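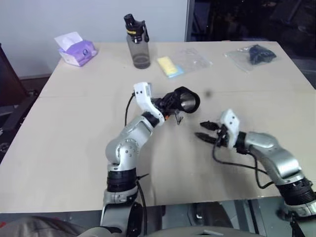 Drying a steel cup is a waste of a cloth, wrote a reader of the last edition, when the air in the room will do it for free. Air will dry a cup, given time. It also leaves behind whatever was in the water, and on polished steel that shows up as spots and rings. This chapter starts with that complaint and takes it seriously, as hand drying costs time and there are cups that don't need it.

Chapter 13
Cups, Cloths and a Clear Table

Chapter 12 dealt with washing. We now move to the table where small metal goods are dried, checked and put away. The work is the same at home as in a shop stockroom, only there is more of it in the stockroom. Our running case is Lirka, a kitchen goods store in Altbridge that lends out cups for events and gets them back by the crate. One June order came to 700 cups, and the stockroom figures from that order are used in the problems on page 68.

13.1 Setting up the table

Clear the middle of the table first. Anything you may want later, such as tissues, a water bottle or small goods still in clear bags, goes in a row along the far side. The near half stays open for the work itself. A pale tabletop helps, as a black cup or a dark cloth is easy to find on it and crumbs and lint show up too.

Keep one cloth in use and the spare ones folded somewhere else. Two cloths on the table get mixed up, and the damp one ends up being used twice.

13.2 Choosing and holding the cloth

A drying cloth should be soft, flat and free of loose threads. Color matters less than people think, but there are points to weigh. A white cloth shows dirt early. A black one hides it, so it has to be changed by the clock or by the crate. Before each use, hold the cloth up by one edge and let it hang. Grit and crumbs drop off, and a torn hem is easy to spot.

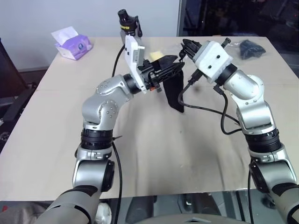 Black cloths shed on everything, the Flostine stockroom complained when we sent out a draft of this section. New ones do shed. Wash them twice on their own before they go near polished steel, and leave out fabric softener, which coats the fibers and makes them push water around. After that a black cloth sheds no more than a white one of the same weave.

13.3 Checking the cup

Turn the mouth of the cup toward the light and look in before you wipe. Many steel cups have a polished rim and a brushed wall inside, and the two need different handling. On the rim, go around once with a folded edge of the cloth. On a brushed wall, follow the direction of the lines – rubbing across them leaves dull patches.

If there is a band around the outside, check along its edge as well. Water sits there longer than anywhere else on the cup. 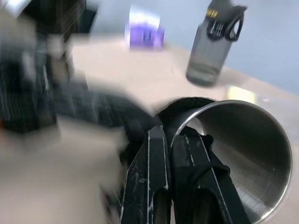

Terms used in this chapter

Rim: the top edge of the cup, where wall and mouth meet.
Brushed finish: a surface with fine lines running one way.
Band: a strip of softer material fitted around the outside.
Lint: loose fiber left behind by a cloth.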